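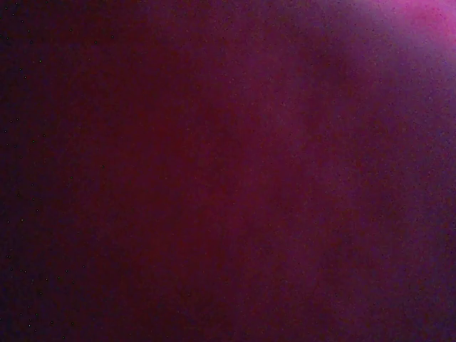
Two-arm cloth work: what should the grasp rule say?

Skilura Forum > Robotics > Standards and Practice
2 min read

tudur_ruddock
We're rewriting the operator rules for fabric handling at Akness. The old sheet says "secure grasp on both arms before any lift." Our reviewers read that line in different ways, and out of 222 runs they disagreed on 16. I want wording that a new operator can follow without asking me.

benchside
Define "secure" as fabric between both fingers of the same gripper. Touching doesn't count. That's how we wrote it at Espinoza and the arguments mostly stopped.

milura_ops
Too strict for soft goods. One arm often only needs to hold an edge down while the other pulls. If you demand a full pinch on both, people will grab extra layers to satisfy the sheet.
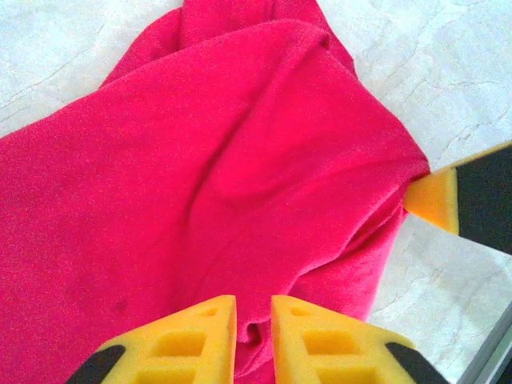

tudur_ruddock
My draft has two terms, "pinch" and "brace," and the operator has to log one for each arm. Pinch means cloth in the gap between the fingers. Brace means a fingertip against the cloth with nothing closed on it. Under that wording the pair of yellow fingers at the bottom gets logged as pinch, with that fold of pink fleece bunched between them. The tip coming in from the right, at the rolled edge, I would log as brace at most, and a reviewer could fairly say it isn't even touching.

benchside
Then you need a third term. "Near" or "no contact." Otherwise they'll all pick brace when they can't tell.

milura_ops
I'd go with "unclear" and send those to a second reviewer. Operators shouldn't be guessing from one camera - cloth hides too much. And please don't tie it to the lift rule yet.

tudur_ruddock
I do want it tied to the lift rule. Pinch on at least one arm, or no lift. "Unclear" goes in, though. I'll try it on 20 runs with two reviewers and post the wording in April.

benchside
Still think one arm is too lenient, but send me the sheet.

Contact the moderators | © Skilura Forum | Back to top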